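Thirteen Days on a Cheap Bike: Talking With Balthasar Camenzind

I caught Balthasar Camenzind at seven in the morning his time, and he was already eating. Rice, it sounded like, or something out of a bowl anyway. He asked if I minded. I said I'd only had coffee and was a bit jealous, and then we spent ten minutes on breakfast before I remembered to start recording.

So you'll have to take my word for the breakfast part. He's very much in favor of egg pancakes and has strong feelings about eating in the saddle (don't, he says, just stop, it's a vacation).

For anyone who hasn't followed his posts, Balthasar rode a loop of Taiwan in October, 1,000 kilometers in 13 days, on a steel touring bike he bought used for 349 francs. It's a Runar, dark green where it still has paint. He's 58, he taught middle school geography for most of his working life, and before this trip the longest ride he'd ever done was a weekend around Lake Constance with a night in a hotel.

I asked why Taiwan.

"I had a map of it on my classroom wall for years," he said. "A pupil gave it to me. It hung beside the clock, so every time I looked to see how long until lunch, I looked at Taiwan. I knew the names of all the counties before I knew anything else."

I love this answer. My own travel decisions come mostly from airfare alerts.

The bike came first, though. He found it at Hauser, a repair shop in the next town over that sells trade-ins from a rack out back. He'd gone in for a bell. The Runar had been there all winter and the price had come down twice, and he took it around the block and came back and paid without haggling, which his wife still brings up.

"It is a heavy bicycle," he said. "I want to be clear with your readers. It's heavy, and then you put bags on it, and then it is a very heavy bicycle. But it goes straight. You can look at a bird and it goes straight."

What did he change on it? The saddle, the tires, the brake pads, and the handlebar tape. The wheels he left alone. He was going to replace the chain too, but Urs talked him out of it.

Urs is Urs Widmer, his riding partner for the first half. They'd planned to do the whole loop together, but Urs had a grandchild due and the grandchild had ideas of its own about the date, so he flew home early. I talked to Urs for a few minutes separately and he was very cheerful about the whole thing. "I saw the flat half," he told me. "The windy, flat half. He can keep the mountains."

They rode counterclockwise, starting and ending in Taipei, which meant the west coast first. If you're thinking about doing this, you'll read a lot of arguments about direction. Balthasar's view is that people make too much of it. In October the wind comes down from the northeast, so on the west side you tend to get pushed, and on the way back up the east side you pay it all back.

"We had one day where I think I pedaled only to be polite," he said. "We went through Changhua like two letters in the mail."

And then the east side?

"Yes. Then the east side."

He laughed for a while at that. I waited.

The stretch he wanted to talk about most was south of Taitung. He came over the hills from the west coast on his own, the day after Urs left, and he'd slept badly and hadn't eaten enough. The climb wasn't even that steep. He walked part of it. Somewhere near the top he sat down on a guardrail and seriously thought about finding a train.

"I was not hurt and nothing was broken," he said. "I was only alone, and it was the first time in the trip that I noticed. When you ride with a friend for a week you stop having your own mood. You have a shared one. Then he goes home and you must have all of it yourself."

What got him moving again was a woman on a scooter who pulled over to ask if he was okay. He knew maybe thirty words of Mandarin and used up most of them. She gave him two bananas out of a bag on her floorboard and pointed down the other side of the hill with a big sweeping gesture that he took to mean it was all downhill from there. It was! He was at the ocean in under an hour, and he says he yelled a few times on the way down.

I've had almost that exact afternoon, in Nova Scotia, minus the bananas, so I might have gone on too long about it. The recording has several minutes of me talking about Cape Breton and Balthasar going "mm" very kindly.

Back to him. I wanted to know about the tent, because people always write in about tents. He carried a Clondine, a one-person thing with a single pole, and used it three times. Three! The rest of the nights he stayed in guesthouses and once at a temple that had rooms for visitors. Would he take the tent again?

"No," he said right away. Then, "Yes. I don't know. I would take it and complain."

He thinks the tent earned its weight on one night only, at a campground north of Taitung where he lay with the door open and listened to the surf until he fell asleep. He didn't take a single picture of it. The other two nights he mostly remembers as damp.

We did the gear questions next and I'll try to keep this short. Two rear bags, one handlebar bag. A rain jacket that he hated. Sandals, which he rode in for nearly everything after the second day. A tube of Plelterine for his skin, where skin meets saddle (he said this with a lot of dignity), and he ran out of it in Hualien and had to act out what he needed at a pharmacy. I asked him to describe how he acted it out and he said he would not.

He had four flats, all on the rear wheel. The fourth one came at 813 kilometers. He knows the number because he was looking down at the little computer at the time, waiting for it to roll over to 814, for no reason, the way you do. Then the bike went soft under him.

"I was out of patches," he said. "I had lent Urs the good kit and he had taken it to Zurich."

(Urs, when I raised this: "It's in my garage. He can pick it up.")

He pushed for a while and came to a police station. I hadn't known this, but quite a few police stations along the route keep a pump and a few tools for cyclists, and will fill up your water bottles too. The officer on duty found him a patch kit, then watched him work, then took the wheel away from him and did it himself. Balthasar wasn't offended. The officer rode on his days off and had opinions about how long you leave the glue.

North of Hualien he put the bike on a train for one leg. The coast road there has tunnels and trucks, and he'd promised his wife. Some people in the comments under his posts felt that this meant he hadn't done the loop. I asked if that bothered him.

"It's a circle on a map," he said. "I drew most of it with the bicycle and one piece with the train. My wife is happy, the map is happy. Who is this other person?"

Language was the thing he worked hardest at. He'd taken a beginner class in the spring, eight evenings in a school basement, and he made himself flash cards out of old index cards and kept them in the handlebar bag under the clear plastic where the route map should have gone. He'd learn two or three characters on a climb. By the second week he could read a good part of a noodle shop menu, and he could always find the word for beef, which he doesn't eat.

Did people speak English to him? Some, he said, younger people mainly, and in Taipei a lot. On the east coast it was more pointing and phone apps. He got invited to sit down a lot. He'd stop for a drink outside a convenience store and somebody's uncle would pull up a plastic stool and want to know how old he was and how much the bike cost.

"They were always shocked by both," he said. "I never asked in which direction."

I asked what he'd tell someone my age (47, bad knee, decent bike, no courage) who was thinking of going. He didn't give me a speech, for which I was grateful. He asked which knee. Then he told me to ride two days in a row at home, any two days, and see how I felt about the second morning. He said the second morning will tell you everything, and the tenth feels about the same.

We also talked about money a little. He kept a notebook but he hasn't added it up, and he isn't going to. He did say the flight was the only part that hurt, and that the airline charged less for the bike than he feared. He packed it in a carton from Hauser, who saved him one and wouldn't take anything for it, and he stored the carton at his first guesthouse in Taipei. When he came back for it, someone had written his name on it very neatly, spelled wrong in a way that he likes better than the real thing.

He's planning another one. Urs wants to come for the whole of it this time. They can't agree on where, and as far as I can tell from talking to both of them, they're each waiting for the other to give in. 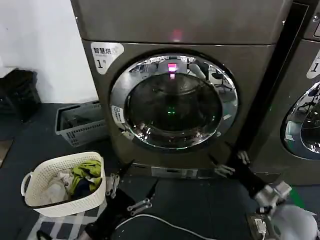

The last thing I asked Balthasar was how few clothes a person can get away with, and his answer was two of everything, with one on you and one in the bag. He rinsed things in the sink most nights and did a proper wash every fourth day or so at a self-service laundry, usually with a bag of peanuts and the flash cards. That's where he picked up 烘, the last of the three characters on the white sticker there, up in the corner next to the big round door. It has to do with drying with heat, and the first two, 智慧, are the "smart" you see on everything these days. He says 烘 was easy to hang on to because the left half is the character for fire. His rain jacket got one trip through a dryer, on high, in Yilan, and he has gone back to his old one.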